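Fitier Countertop Dishwasher — Set-up and First Use
Section 4: Loading small items

Read section 3 first if the hose isn't fitted yet. Don't load anything till you've done the empty rinse.

1. Switch off at the wall. Door fully open, lower rack pulled out till it clicks.

2. Scrape plates. No need to rinse under the tap, just get the rice and pips off. Pips block the filter.

3. Cups and glasses upside down on the top shelf, tilted a bit so water doesn't sit in the base. Max 16 pieces on this shelf, fewer if they're mugs.

4. Cutlery goes in the side basket. Handles down for forks and spoons, handles UP for sharp knives. Mix them about so spoons dont nest together — nested spoons come out dirty, every time.

5. Plastic spoons, spatulas, kids' stuff: top shelf only, away from the heater. Check for a dishwasher mark first. If no mark, wash by hand and stand them in a holder with holes in it so they drain. 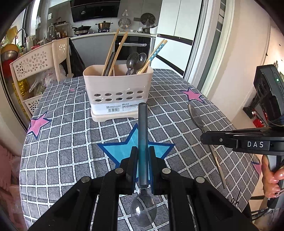
6. Spin the spray arm by hand. It must go all the way round without hitting anything. If it catches, move the tall item, don't force the arm.

7. Tablet in the door tray, lid shut. Powder is fine too, one level scoop. Never washing-up liquid. Foam gets out of the door seal and into the base, and that isn't covered.

8. Close door, water on, power on. Pick a programme:
Quick — lightly used, same day
Normal — most loads
Hot — pans, baked-on food. Not for plastics.

CAUTION: steam when opening straight after Hot. Leave door shut till the light goes green, then stand back.

CAUTION: no cast iron, no wood, no glued handles. Nothing with a non-stick coating that's already peeling.

Note: hard water areas, top up salt when the lamp shows. Pirer and Lyimo models have the salt cap on the left, all others under the rack. Turn it hard, it's stiff when new.

Note: white film on glasses usually means too little rinse aid. Turn the dial up one step, run 4 loads, look agian.

Error 131 = no water getting in. Check tap, check hose for a kink, restart. Still there, ring the shop you bought it from with the serial number (inside edge of door).

Section checked by Leire Sarmiento, 04/07/2019. Cleaning the filter is in section 5.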